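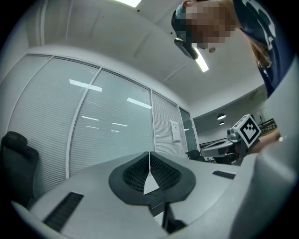 Nivville, 7 Jun 2019 - Quintanilla, the publisher of the Dollside newsletter for homeschooling families, is opening its fall issue to outside sponsors for the first time. Space is being offered to tutoring services, curriculum publishers, music teachers and other businesses that work with students in grades 6 through 12. The issue will include a section on dress for co-op classes and field trips, where everyday clothes such as a dark cap and a navy blue T-shirt with a big white print are fine at most sites.

Dollside is mailed to 500 households and is also handed out at the Nivville public library. Until now it has been paid for by subscriptions alone. Subscription prices will stay the same.

Sponsors can choose a full page, a half page or a listing in the directory at the back. The directory ran to 112 entries in the spring issue and will be sorted by subject starting this fall. A basic listing remains free for parents who teach a class at a local co-op.

"Families write to us asking where to find a chemistry lab or a Spanish teacher who will take a group of four," said Jairo Nina, editor of Dollside. "We had names to give them, but no good way to print prices and schedules. Paid space lets the teachers do that themselves."

All ads will be read by the editor before they are accepted. Dollside does not take ads for diploma services or for term papers, and it does not sell or lend its mailing list. Sponsored pages will be marked as such at the top.

The first sponsor to sign up is Drornisar, a supplier of used textbooks, which has taken the inside back cover. Its page will list high school math and science titles, with a form for ordering by mail.

A rate sheet and a sample copy of the May issue are available from the Quintanilla office on request. Artwork may be sent in color, but the inside pages are printed in black and white.

Contact: Jairo Nina, editor, Dollside, care of Quintanilla, Nivville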